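New handling rules for the assembly cells
April 28, 2020

From this month, all robot cells at Haltlow follow one common sheet of good practice for handling electronic parts. The sheet was written together with our colleagues from Justero and it replaces the older notes, which were different in every cell.

The main points are short. A gripper program must have a force limit for every part it touches. Connectors are gripped by the housing and never by the contacts. After 2 failed insertions the robot stops and waits for a person. Each cell keeps its log for 9 months.
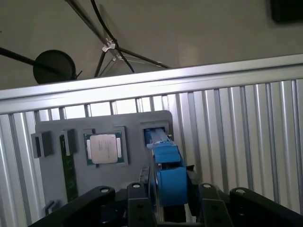

Practice boards have their own section in the sheet, and we ask all teams to read it with attention. Every new program is tried on a board before it goes to real products. When the test is for one part, like the blue one going into its recess, the memory stick and the processor should also be in their places, so that the space for the fingers is realistic.

Comments on the sheet are welcome until September.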